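Home | Posts | Reading list | About | Search

Pulling the cord: what we learned from roller blinds

I said in January that I would write up the blinds work once the numbers had settled. They have, more or less, so this post covers the method, the main result and the parts that still don't work.

The question was a small one. When a person works a looped bead cord, the two hands do different jobs and swap between them. Can a robot policy trained on head-view recordings of people doing this pick up the swap as well as the pull? 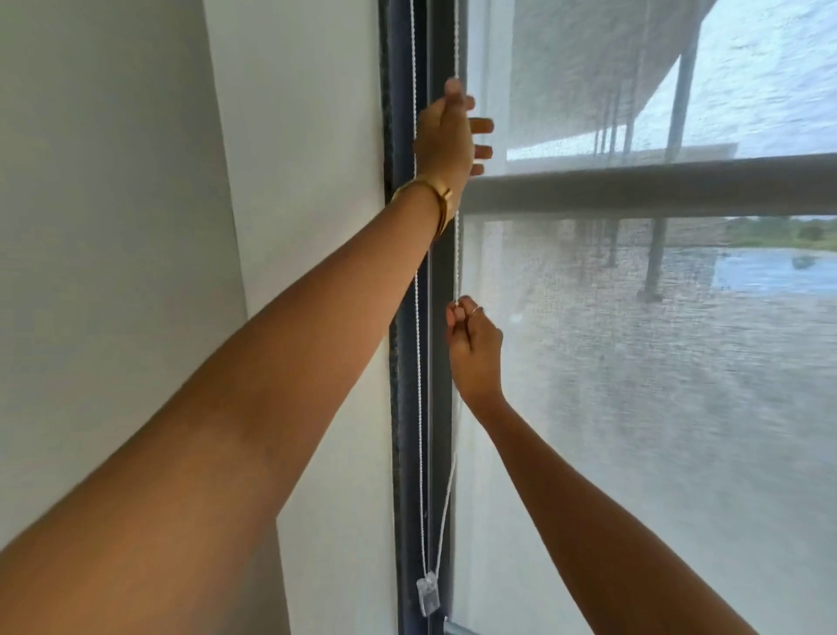
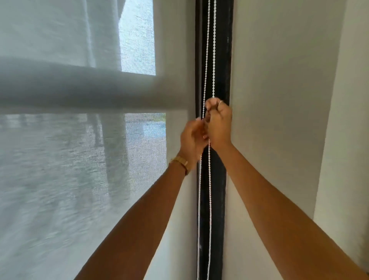
Most of the published work I know on household tasks deals with rigid things. A drawer has a handle, the handle stays where it is, and the drawer moves along one line. A bead cord is awkward in nearly every way a drawer isn't. It is thin, it swings, it has two strands that look the same, and pulling one strand moves the other in the opposite direction. If you grip both strands hard and pull, the blind doesn't move at all. People know this without thinking about it. Our first policy did not, and it spent a lot of its early life hauling on both strands at once.

The recordings

We collected 407 recordings of people raising and lowering blinds, in 14 rooms. Nilton Carhuamaca organised the collection and Marisol Castaño wrote the instructions, which were kept very short on purpose. People were asked to raise or lower the blind to a height of their choosing and were not told which hand to use or where to stand.

I was against this at first. I wanted a fixed starting position and a fixed grip, as I thought the variety would swamp us. Marisol argued that if we told everybody how to hold the cord we would only learn how well they followed instructions. She was right. Left to themselves, people used several grips. Some ran one strand through a closed fist and let the other hand guide it. Some worked hand over hand. Some put a flat palm on the fabric while they pulled, mostly when a blind was rolling up crooked.

The labels

Each recording was cut into short segments, which came to 2718 in total. Every segment got two labels, one for each hand. The labels were hold, pull, guide, steady, travel and idle. Hường Khúc and I labelled a shared batch separately and then compared. We agreed on nearly all of the pulls and disagreed constantly over guide and hold.

The trouble is that a hand round a moving cord and a hand round a still cord look the same in a single picture. You need the beads to see which it is, and beads are small, and the whole point of a string of identical beads is that it looks the same when it has moved along by one. We ended up labelling those segments from the bottom of the fabric instead. If the blind was moving and the hand wasn't, the cord had to be sliding through it, so that was guide. If neither was moving it was hold. That one rule cleared up most of our arguments, and I wish we had written it down before the first batch and not after it.

The method

The policy has two parts. The upper part looks at the recent head view and chooses a pair of hand labels. The lower part takes the pair and produces arm and gripper motion. The upper part learned only from the human recordings. The lower part learned from 315 demonstrations on our own two-armed robot, done by remote control by Ertuğrul Türkmen, who has more patience than I do.

The comparison was a single policy trained end to end on the robot demonstrations alone, with no human recordings and no labels. Both were given the same blinds and the same time limit.

What we found

The two-part policy did better on blinds it had not seen before. On the blind in our own lab there was very little between them, and on some afternoons the plain one was ahead. So if you only ever need to work one blind, I would not bother with the labels.

The gain came almost entirely from the swaps. The plain policy tended to let go with one hand before the other had a proper grip. The cord would then swing, and it would lose sight of which strand it wanted. The two-part policy learned that one hand goes to hold before the other goes to travel. We never wrote that in as a rule. It is simply what people do in the recordings.

Strand choice was better too, though by less than I had hoped. Both policies still pick the wrong strand fairly often on the first attempt. The two-part one notices sooner that the fabric is going the wrong way and changes over.

What still doesn't work

White cord against a white wall is bad. Cord against a dark window frame is much easier, and too many of our rooms had dark frames, so I would treat our figures as a bit generous.

Sheer fabric is also a problem. With strong daylight behind it, the upper part sometimes follows the view outside and not the blind, and then it can't tell whether the blind has moved. Milagros Grajales tried masking everything seen through the fabric, which helped in one room and made things worse in the next.

Steadying the fabric hardly transferred at all. The robot will put a hand on the blind at about the right moment, but it pushes too hard. Pictures of people doing it carry no force information, and I don't think more recordings of the same kind would fix that. We are looking at a fingertip sensor for the next round.

Last, the connector that joins the two ends of the cord. It won't go through the clutch, and a person feels it arrive and stops. Ours keeps pulling until the time limit. I have added a torque cut-off for now, mainly to save the brackets.

The label guide is being tidied up and I'll post it when Hường is happy with the wording. Next job is Venetian blinds, with the tilt wand as well as the cord.

Comments (4)

pvdl
Did you try giving the upper part the fabric height as a separate input? It seems to be what your labellers were relying on.

Author reply
Yes, briefly. It helped with guide and hold. The height estimate was poor on sheer fabric so we left it out of the main runs. Worth another go.

Rowan_T
The both-strands-at-once problem is one my father has had for years.

k. moss
Would be interested to see how it copes with a cord that is tied back to a cleat. All of ours are, for child safety.

Contact | Copyright remains with the author | Back to top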